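Plimel Community Help > Arms and grippers > Teaching by hand

Stacking two cubes by remote control: how many goes, and how tidy should they be?

posted by marrowfat_pete

Hello all, first proper post here and I'm having a ridiculous amount of fun. I've got a Tedach leader handle driving a single arm, and I'm recording runs so that it can learn to put a red cube in a circle drawn on a whiteboard and then set an orange cube on top of it. I've done 36 runs so far, trained overnight on the Fovetti trainer with everything left at default, and it very nearly works! It goes to the right cube first, it closes on it, it lifts. Then it dithers over the circle for ages before letting go, and with the second cube it quite often nudges the first one out of line on the way down.

I have a feeling the dithering is me. When I started I was so nervous of knocking things that I crept up to the circle, stopped, had a look, moved a hair to the left, had another look
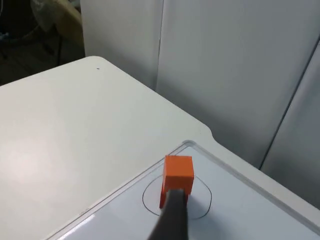 and only then opened the fingers. My later runs are much quicker, so now I have a mixture of slow and fast and I don't know whether to keep the lot. Should I bin the slow ones and start again, or just add more good ones on top? And does it matter that I always start with the cubes in more or less the same two places? I've also been guiding the arm by hand for the odd run, when the handle felt awkward. Is it all right to mix the two?

Any tips very welcome, even blunt ones.

tinplate_owl
Marked as helpful by the person who asked

You're much closer than you think, well done! The dithering is almost certainly the pauses. If you stop dead above the circle for a few seconds, the trainer sees a great heap of moments where the right thing to do is nothing at all, and it learns that lesson beautifully. I'd throw out the slowest runs and trim the waiting at the start and end of the others. My own stacking runs got better the day I gave myself a limit of 15 seconds from first movement to last. Don't rush, just decide where you're going before you set off and then go.

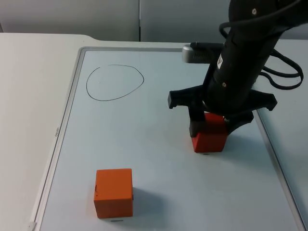 Starting places matter more than people expect. Move both cubes between runs, and turn them a bit too, so that the arm has to look instead of remembering. You can keep the order fixed, red first and then orange, and still vary everything else. With the red one between the fingers and the orange one waiting down near the front left corner of the board, say, you have a long reach back for the second cube, and that's a grand run to have in the set. Next time put the orange one close to the circle, so it has to learn the short, fiddly approach as well. Then swap which side they're on. I did eight layouts and went round them again and again (it gets oddly soothing).

On the nudging: come straight down for the last stretch. It's tempting to swoop in from the side when you're driving, it feels so smooth, but then the cube in the fingers clips the one already on the board. Go up, go across, stop being clever, go down. And don't fret about perfect stacks. If the orange cube ends up a touch to one side of the red one and it stays put, keep the run.
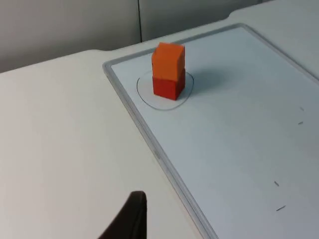

marrowfat_pete
Oh that's brilliant, thank you! I went back and timed my early ones and some of them are more than double your limit, so out they go. I do swoop. I swoop on every single one. One more thing though, when a run goes a bit wrong and I rescue it, do I keep that?

tinplate_owl
Yes, keep a few! Gentle rescues are gold. Only bin it if you dropped the cube somewhere daft or had to reach in with your hand.

urchin_and_sons

agree with the above, but sort your routine out first, it'll save you hours. Mine goes:

1. Fix the board down. Tape under the corners. If it creeps during the session, the circle creeps with it.

2. Leave the circle alone once it's drawn. Wobbly is fine, mine looks like a potato. Rub it out and redraw it halfway through and you've got two tasks.

3. Park the arm in the same resting spot before every run, fingers just over the table to the left of the board, and clear the cubes off while you check what the wrist camera can see. You want the whole loop in view from there.
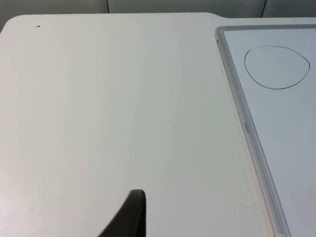
4. Set the cubes out, take your hands right away, then press record. In that order!

5. Do the run, go back to rest, stop recording.

6. Watch every tenth one back. You'll spot bad habits quickly.

As for mixing hand guiding and the handle, I wouldn't in one set. When you push the arm about yourself your sleeve ends up on camera and the timing feels different. Pick the handle and stick with it. I've got 1555 runs on mine now over four different jobs and it still makes me grin when it does one by itself.

quillback

Try the Urbonaitė grips if the cubes are slipping, they're softer. Can't help with the training side, I only do hand guiding, but good luck, it's a lovely first job to teach!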